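Zilta Kemis 80 Portable Wheel Balancer

Part number 3705
Made by Zilta, Vondport

The Kemis 80 is a bench-height wheel balancer for small tire shops, used-car lots and home garages with a regular workload. It handles passenger car, light truck and trailer wheels and runs from an ordinary wall outlet.
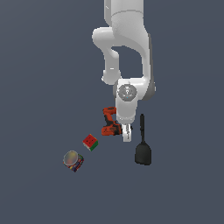
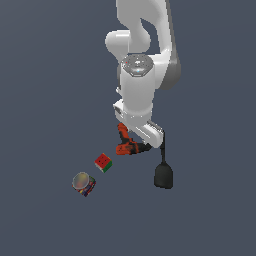
The machine spins the wheel by motor at low speed, takes one reading and shows the weight needed on the inner and outer sides. Most wheels need a single spin and a check spin. The hood does not have to be down for the display to light, but the motor will not start until it is.

What it fits

The standard shaft takes wheels with a center bore found on most cars and half-ton pickups. Three cones come in the box. Wheels without a usable center bore need the flange adapter, sold separately. Motorcycle wheels are not supported on this model. Customers who do mostly bikes should look at the Majimbun stand, which has a longer shaft and narrower cones.

Static mode is there for wheels where the owner doesn't want weights on the outside. Alloy mode moves both weight positions inside the rim and asks for two measurements with the pull-out arm. The arm has a clip for stick-on weights.

Specifications

Maximum wheel weight: 80 lb
Shipping weight: 100 lb
Power cord: 16 ft
Display: two-window LED, ounces or grams
Drive: belt, single-phase motor
Brake: automatic at end of spin, foot pedal for lock
Color: gray

In the box

Balancer with hood
Threaded shaft and quick nut
Three cones and one spring
Weight pliers
Rim width caliper
Calibration weight
Printed manual

Setting up

Bolt the base to a flat concrete floor. It will run without bolts, but readings drift on anything that moves, and a wooden floor is not suitable. Leave enough room on the left side to swing the hood all the way back. Don't use an extension cord.

After bolting down, run the calibration routine with a clean steel wheel and the weight supplied. Hold the two outer buttons until CAL shows, spin once empty, then once with the weight on. Repeat this any time the machine is moved or the belt is changed. A shop doing tires every day should also do it once a month.

If the reading changes each time the same wheel is mounted, look at the cone and the shaft before calling us. Dirt on the cone face is the usual cause. Wipe both with a dry rag. Oil on the shaft makes the quick nut slip.

Options and spare parts

Flange adapter, four and five lug
Light truck cone
Replacement belt
Hood switch
Quick nut rebuild kit
Floor bolts

The belt and the hood switch can be changed with hand tools. The display board has to be replaced as a unit, and we ask that the old one be returned.

Warranty and returns

One year on parts, two years on the motor. Wear items such as cones, the quick nut and the belt are not covered. Machines may be returned unused in the original crate. The buyer pays return freight unless the unit arrived damaged. Check the crate before signing for it and write any damage on the delivery slip.

Ordering

Orders placed before noon ship the next working day from Vondport. A forklift or liftgate is needed at delivery. Let us know when ordering if you need the liftgate, as there is an extra charge.

Sales: Kartini Kusuma
Parts and service: Wahyudi Tarigan

Page updated 23 Jun 2024. Prices on request.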